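Path Rover: Status of the Home Build

The path rover remains under construction in the shared workshop on Hokow Street, where the undersigned has rented a bench since the spring. Readers of this blog have asked for a full account of the present state of the machine, and it is given below. The entry is dated August 2, 2018.

Chassis and drive

The chassis is a welded aluminum tray carried on 4 wheels, each with its own geared motor. The motors were bought second-hand from Angelovski and were cleaned and regreased before fitting. Gavin Munro cut the motor brackets. One bracket was returned to him with a request for wider slots, and the replacement fits correctly. Total spending to date stands at just over 200 dollars, excluding the battery, which was already on hand.

The tray sits lower than planned. A deeper tray had been drawn, but the sheet available was 110 centimeters long and did not allow for it. The electronics box has accordingly been moved to the rear.

Route requirements

The rover is intended to follow an unpaved path by the water without a wire or painted line. It must find the border between bare soil and grass and hold to it at walking speed. Mirjana Petkov, who is responsible for the software, has asked that fences be treated as hard limits and grass as a soft one. Damp soil is of particular concern, as the present program judges the surface mainly by color and brightness. The left-hand bend at the hedge is the first point at which the program must choose a heading with no straight edge to guide it. 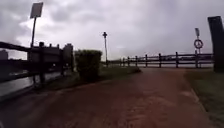

Control board

The Verus board has been mounted on rubber feet and wired to the motor drivers. Two faults were found during bench work. The first was a loose ground connection at the rear left motor. The second, a restart of the board whenever all motors reverse together, has not been resolved. Lorna Pascual suspects the voltage regulator and has lent a larger one, to be fitted this month.

Remaining work

The emergency stop must be wired before the machine leaves the bench. The front bumper switch is on order from Prirneo, with delivery quoted at 5 working days. Comments on the regulator question are welcome in the space provided under this entry.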